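Crosswalk by the Prodon plant - anyone else nearly get hit?

millrat56
Posted 6 January 2019
I walk to second shift at Prodon and I cross Barnberg Road at the bus shelter. Last night a pickup blew right through while I was halfway over. Didn't slow down, didn't honk, nothing. I had my reflective vest on and everything! The streetlight on the plant side has been out since before Thanksgiving, and I'm getting pretty tired of it.

kettlepond
Same thing happened to my sister-in-law back in May, and that was in broad daylight. She jumped back and twisted her knee. She filed a report, the officer was nice, and that was the end of it.

dub_c
Not trying to start a fight, but people step out there without looking. I drive that road twice a day and half of them are on their phones. A new bulb won't fix that.

millrat56
I wasn't on my phone. I was carrying my lunch.

kettlepond
dub_c, the limit is 35 and you know what folks really do coming down from Lustthorpe. It's a drag strip after dark.

dub_c
Fine, they speed. I still say look both ways.

porchlight2
They put flashing beacons at the Kos Avenue crossing after that kid got clipped, and it's a lot better - I'd push for those. I heard about $2000 for the pair, but don't hold me to it.

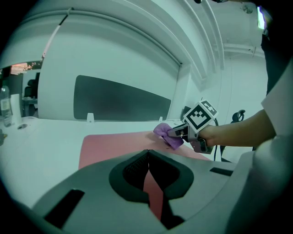 millrat56
Who do I call about the dead streetlight, the city or the power company?

porchlight2
Power company. Read them the number off the tag on the pole, it goes quicker. The beacons are a city thing though, so that's a separate call.

dub_c
I'll call about the light too. Can't hurt.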